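4.2 Travel time and the decision to carry food

The survey covered passengers on the two rail lines that meet at Dundavine, and the results in this section concern the trips they took in February. Of the 153 people who returned a complete form, most had made the same trip at least once before by car. This matters for the reading of Table 3, where the time that passengers expected to spend on the train is compared with the time given in the printed schedule. People who had driven the route tended to judge the train against the road and gave their answers in terms of the whole day, including the wait at the station and the ride from the station to their final stop.

The line from Wornstead to Dundavine was built for freight and took its first passengers many years later. For most of its history it had a dining car, and older respondents still described the trip by the meals that were served on it. Campbell, in his earlier study of the same line, found that the loss of the dining car changed when people chose to leave home. Morning departures became more popular, and the evening train, once the busiest of the day, lost riders to the bus. Our data agree with his on the first point. They are less clear on the second, as the evening bus was no longer running when our forms were handed out.

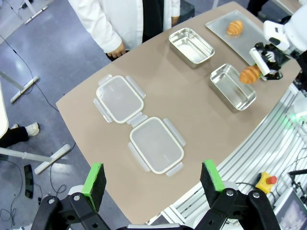 Respondents were asked whether they had bought food on the way, brought it from home, or eaten nothing. The form allowed more than one answer. On trips of less than two hours, the most common answer was that nothing had been eaten. On longer trips the share of people who brought food from home rose sharply, and it was highest among those traveling with children. Passengers who changed trains at Lavoie were a separate case. The wait there is long enough for a meal, but the station has no shop, and several people wrote in the margin of the form that they had learned this on an earlier visit.

Cost was named less often than we had expected. Only 6 percent of respondents gave price as the main reason for bringing their own food. The more usual reasons were the lack of choice on board and doubt as to whether the trolley would come through the car before their stop. Girard reports a similar pattern for long-distance bus passengers and links it to trust in the schedule: travelers who expect delays prepare for a longer day than the one they have paid for. We did not ask about trust directly, so the comparison should be treated with care.

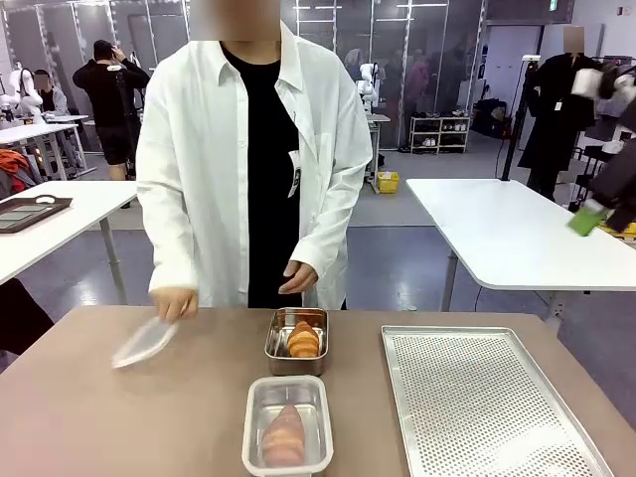

Figure 5. Croissants in a metal container and a clear plastic one.

The type of food carried was recorded in the passenger's own words and later sorted into broad groups. Baked goods and sandwiches made up the two largest groups on both lines. Hot food was rare. A small number of passengers named dishes that they said their parents had packed for the same trip, and these answers came mainly from people who had grown up near Wornstead and now lived elsewhere. They are of interest for the wider history of the line, and the full wording is given in the appendix.

Two limits of the data should be noted. First, the forms were handed out by Flanance staff on board, and passengers who boarded at the last two stops before Dundavine had little time to complete them. Short trips are therefore likely to be underrepresented. Second, the form was available only in English, although many summer visitors use the line. A winter survey reduces this second problem but does not remove it.

With these limits in mind, the results support the view that carrying food is tied to the length and certainty of a trip more closely than to its price. Section 4.3 turns to luggage, where the differences between rail and road travelers are larger and where the records of the former baggage office at Dundavine allow a comparison over a longer period.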